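Arker Hand Tool — Set-up and Recording Guide
Section 6: Recording your first demonstrations
Last updated: September 13, 2020

Before you start, you should have a charged tool, an empty memory card and a table you are allowed to take over for the afternoon. If the card is not empty, go back to Section 5, which exists for that purpose and is seldom read. 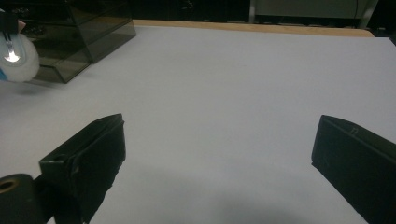

6.1 Setting out the table

1. Choose a pale, matte surface. Glossy tables reflect the lamps, and the learning system will take a reflection quite as seriously as an object.

2. Leave a clear working area in the middle. Boxes, trays and the things to be picked up start towards the sides or the back, where the fingers have to travel to reach them.

3. Light the table evenly from overhead. The tool will throw a soft shadow between its own fingers wherever you hold it low. Leave it alone. Moving lamps to chase it takes an hour and produces a second shadow.

4. Don't tidy the background between takes. The room behind the table can be as dull as you like, provided it stays put.

Note: See-through and tinted containers are allowed, and are worth including once you have the knack. Begin with something solid, all the same.

6.2 Holding the tool

5. Grip the handle with your thumb over the trigger guard. Your other hand stays in your lap or your pocket. The system learns from whatever it sees, and a hand that drifts in to help will be learnt as part of the job.

6. Open the fingers fully and bring the tool down until the camera looks across the table from just above it. Both fingertips should show in the preview, one on each side, with bare table between them.

7. Hold still for a breath or two. The software uses this pause to find the start of the demonstration. If you skip it, Bastuvum (the desktop program) will pick a start of its own, and it has poor taste.

CAUTION: Do not rest the fingertips on the table while the tool is starting up. The motor checks its travel at this point and will happily check it against your varnish.

6.3 Recording

8. Press the record button once and wait for the short tone. A long tone means the card is full. Two tones mean the button was pressed twice, as most people do.

9. Move to the object at the speed you would use to pass somebody a full cup of tea. Close on it, lift, carry it to where it belongs, open, and back away.

10. Return to the open position and hold still again before you stop recording.

11. Shift the objects a little and repeat. Aim for 30 takes to a set, with different starting places. Thirty copies of one perfect take are worth slightly less than one.

Note: Keep the fumbles, within reason. If you miss, reopen and try again in the same take — the recovery is useful to the system, and good for its humility. Dropping the object on the floor ends the take.

CAUTION: Stop after 20 minutes and put the tool down. A tired wrist tilts, and the tilt ends up in every take that follows.

6.4 Checking the set

12. Put the card in the reader and open the set in Bastuvum. Each take is given a tracking score out of 100. Takes at 95 or above are kept automatically.

13. Watch the rest yourself at double speed. Discard any where the preview froze, a sleeve covered the lens or the fingers left the view for more than a moment.

14. Name the set after the task and the table, for example "sort-small-Diltberg". Names such as "test", "test2" and "new final test" are accepted by the program and regretted by whoever opens the folder in August.

15. Upload to the Hjaltested store and wait for the green tick before wiping the card. The grey tick means the upload has been thought about.

If most of a set scores badly, clean the lens, go back to step 3 and record five takes as a trial. For scores that stay low after that, see Section 9, Tracking Faults.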